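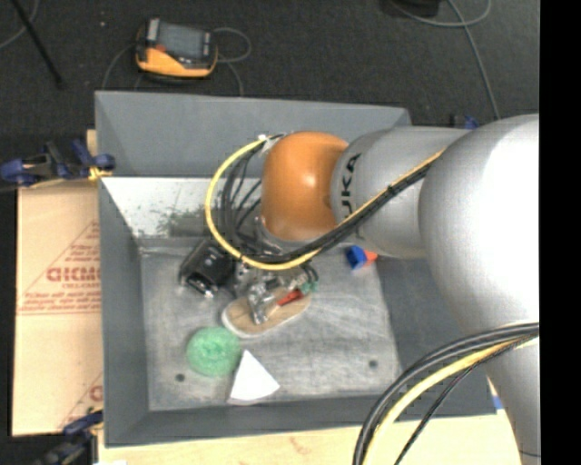 Page last changed: February, by Anikó

Lutley Pages: Your Questions

Hello, and welcome! Lutley Pages is the web space the college gives to anyone who studies, teaches or works with us. We get a lot of the same questions at the help desk (and we do like getting them), so I've gathered the usual ones in one spot.

Who can have a site?

Students, faculty and staff, all of you, in any department. You don't need a project in mind or a teacher's permission. Plenty of people sign up just to see what it's like, fiddle with the colors for an evening, and come back to it months later with something they want to say.

What do people put on them?

Oh, all sorts! Josefien Prins keeps her poetry translations on hers, along with a long and very funny page on the ones she gave up on. Vidar Nygård started his as a class blog and it slowly turned into a diary of his bread baking. We host 801 sites at the moment, and more than 19 of them seem to be mostly recipes.

How do I pick an address?

You choose the first part and we add the rest. Take a little time over it, as changing it later means writing to us and then fixing any links you've shared. Your own name is a safe choice, though a made-up word can be lovely too (Bushra Farooqui called hers Reltirach, and people do remember it).

Do I need to know how to code?

No. You pick a theme, type into boxes and press Publish. If you do know some code and want to tinker, ask us to switch on the advanced editor for you.

Can I keep my site private?

Yes, and you can change your mind as often as you like. Look under Settings, then Visitors. You can close the whole site, or put a password on a single page and leave everything else open.

What happens when I graduate?

Your site stays up for two years after you leave. Before then you can export the lot as one file and move it to another host. Kálmán Vida runs an export workshop every spring, and you're welcome to bring a half-finished mess to it.

I'm stuck. Who do I ask?

Call us on extension 3231, or stop by the desk in the Oláh Library until 4 p.m. If you're calling, have your site address handy so we can look at the same page together.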